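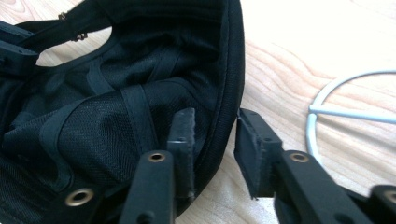
Cormac Hennessy doubts that a machine will hang up a soft bag unaided in a working shop any time soon, and he wrote as much under last month's piece on stockroom automation. His objection was a practical one. Boxes have been handled by machines for decades, he said, and boxes hold their shape. A bag does not, and a shop that sells bags, caps and scarves has very few boxes left once the delivery has been opened.

The point is a fair one, and it is close to the question that Kokmont has now put some numbers to. The company, which fits out small shops and supplies their display stands, published a short technical note on 6 Oct 2025 covering its trials of two-fingered grippers on soft goods. The work was carried out with Trosora, a software firm that trains control models from recorded human handling. The note runs to 9 pages and is mostly tables.

The task chosen was a dull one. A fabric item lies on a table. It has to be picked up, turned the right way, opened at the strap or loop and placed on the arm of a wire stand. A shop assistant does this without looking for long. The note breaks it into separate stages and scores each stage alone, so that a failure at the stand is not confused with a failure at the table.

Kokmont collected 3157 recordings of people doing the job with hand-held grippers. After removing those with missing data or a dropped item, it kept 2000 for training. The remainder were set aside, and the note lists the reasons by type.

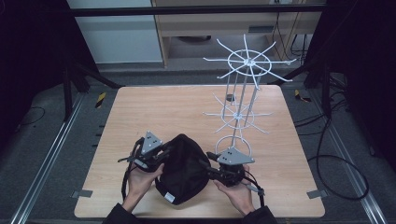
Results were uneven across the stages. Picking up was the most reliable part, provided the fabric had a fold or a firm edge for the fingers to close on. Flat fabric was harder, and the trained arm tended to close on nothing and then carry on as if it were holding something. Trosora has since added a check on finger spacing before the lift, which stops the arm from going through the rest of the motion with nothing in its grip.

Turning the item was slower. Two grippers are needed for most soft goods, one to hold and one to shift, and the model has to decide which does what. In the recordings people swapped roles freely, sometimes more than once in a single attempt. The arms copied the swapping but not always the reason for it – a bag could be passed from one side to the other and back with no change in its position.

The strap was the weak point. A loop of webbing can lie flat, fold under the body or twist, and each case needs a different approach. Erzsébet Sipos, who wrote the section on failures, reports that most lost attempts ended here. She also notes that the strap was often hidden from both wrist cameras at the moment it mattered, and that the overhead camera was too far off to help with thin material.

Kokmont does not give a single success rate for the whole task. It argues that such a figure would depend too much on which items were used. Readers may find this unhelpful, but the breakdown by stage does allow a comparison with earlier work, and the tables state how each attempt was started.

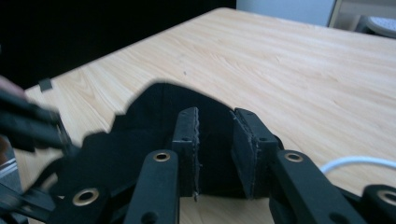

Could a shop buy such a system now and leave it to fill the stands overnight?
A shop would still need a person close by, as the trial arms had no dependable way to recover from a dropped item or a tangled strap, and no product based on the work is on sale.

Speed is the other limit. The arms were run well below the pace of the people who made the recordings, and the note makes no claim that they would save labour at that rate. It suggests that slow running may be acceptable outside opening hours, though this was not tested.

Household use is mentioned only briefly. Medve, a smaller outfit working on laundry, has been lent the same set of 2000 recordings to see whether they are of any use for folding and sorting clothes. Early results are expected before the end of October. The items differ a good deal in weight and stiffness, and a home has no fixed table height or lighting, so the carry-over may be small.
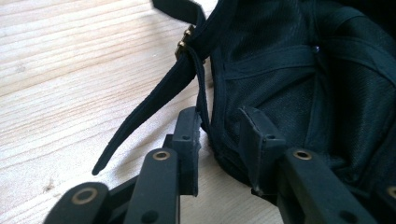

The next round will keep the same task and change the fingers. Kokmont plans to compare the current flat pads with a narrower set made by Ukik, which should fit more easily under a strap lying against a surface. Worn pads will be replaced on a fixed schedule, after the first round showed some drift that could not be put down to either the model or the operator – pad condition had not been logged.

Sipos has also asked for more recordings of failed attempts that were then put right by hand. Most were thrown out in the first round under the dropped item rule. The rule has been rewritten, and the discarded recordings are being checked again to see which can be brought back into the training set.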